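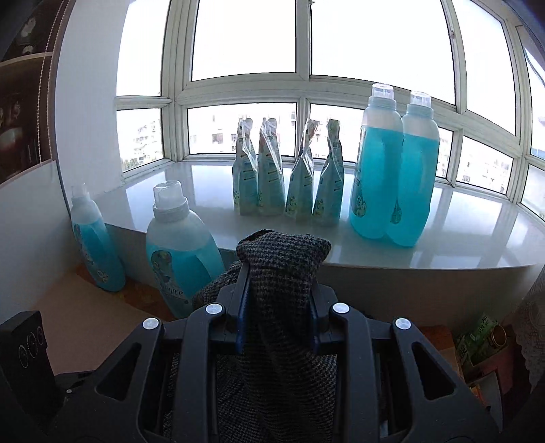 Our shop manager came back from the trade show in April convinced that the sorting table would run itself within a year. I have worked at that table for 7 years, first evenings and then full days, so I took it with a grain of salt. I still have the salt.

For anyone new to this blog: I work for Ilby, a small outfit that takes in jackets, skirts, curtains and whatever else people send us, sorts it, cleans what can be cleaned and passes it on to repair or resale. On a normal day we handle around 500 pieces. It's not glamorous and my shoulders know it.

The plan, as it was told to us over cold coffee, came in 2 stages. First, we would pick up and put down cloth with hand-held grippers, so that the software people at Trarnard could learn how it's done. Then a pair of arms would take over "the repetitive part." I asked which part that was. I got a slide.

I've now spent a good few weeks with the gripper, and I'll try to be fair. It's lighter than I feared. It closes when you want it to close. You can pinch a folded jacket by the shoulder and move it from one pile to another, and after an hour or so you stop thinking about it. My coworkers who hated it on day one mostly just dislike it now.

But cloth is rotten stuff to grab with two stiff fingers. Tweed is easy, because it's thick and bunches up nicely and stays where you pinched it. Lining fabric slides out. Knits stretch and then you've got a sleeve that's longer than the other one and somebody in repair asking questions. And with any of them, you lose the thing I really use my hands for, which is feeling. I can tell a worn elbow with my thumb before I see it. I can tell when wool has been washed too hot, or when someone has ironed a patch on from the inside. With the gripper I have to stop, look, turn the piece over, look again. The sorting got slower and the mistakes went up, and when I said so I was told that speed "isn't the metric right now." Fine. It was the metric last year, when we were asked to skip the second break.

What bothers me more is what happened to the job around the machine. We used to swap. An hour on sorting, an hour on stains, then something sitting down. Now 2 of us are on gripper work for the whole shift, since the recordings are supposed to be consistent, and the others get everything else. The talk has gone too. You don't chat when you're concentrating on pinching a collar. I hadn't known how much of the training of new people was just chatting – "feel this one, that's not wool whatever the label says" – until it stopped.

A friend who packs orders at Foker told me they went through the same thing with their Shibata line. The line came, it worked pretty well, and the people were kept on, as promised. Only now they spend the day clearing jams and taping the boxes it doesn't like. She said she used to be a packer and now she's the person who stands next to the packer. The pay is the same. She's looking for something else.

I'm not against machines. If one of them wants to lift the wet curtains out of the big tub, I'll bring it flowers. That job has hurt people here, and I've been asking for a hoist for years, a plain hoist on a hook, no learning involved. There was never money for it. There was money for this. I'd love to know how that gets decided, but those meetings are upstairs and I'm not.

There are a few things I asked for in writing, and I'm putting them here too so they don't get lost. I want the swapping back, gripper or no gripper. I want to know what happens with the recordings, and whether they stay with Trarnard if the project folds. And I'd like somebody to write down what becomes of the hours if the arms do arrive, in plain words, with a signature under it. "We'll find a place for everyone" is a nice sentence, but I can't show it to my landlord.

So far I have an answer to the first one, and the answer is that they're looking into it. I'll post again when there's more. In the meantime, if your workplace has gone through something like this and the rotation survived, please leave a comment and tell me how you argued for it – I'm happy to steal a good argument.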